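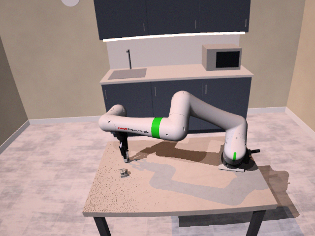

Quick one before my shift. Been a strange month at Laur. The arm goes on our line in July and everybody has an opinion, mostly loud.

Right now we do 400 small parts a day by hand, pick up, turn, set down. My wrists know every one of them. Loïc Gaillard from the Gekitz project wants 522. Fine. What happens to the three of us on that bench?
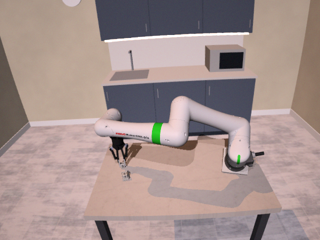
Asked him Thursday. Two of us move to inspection, one learns to program the thing. Same pay – he put that in writing, whcih helped. Ciarán Keogh wants the programming. He's 49 and says he's done with standing all day.

Me, inspection I guess. Less lifting. But we talk over that bench, always have, and inspection is across the hall with the door shut. Havent asked about the door yet.

Ok, bus.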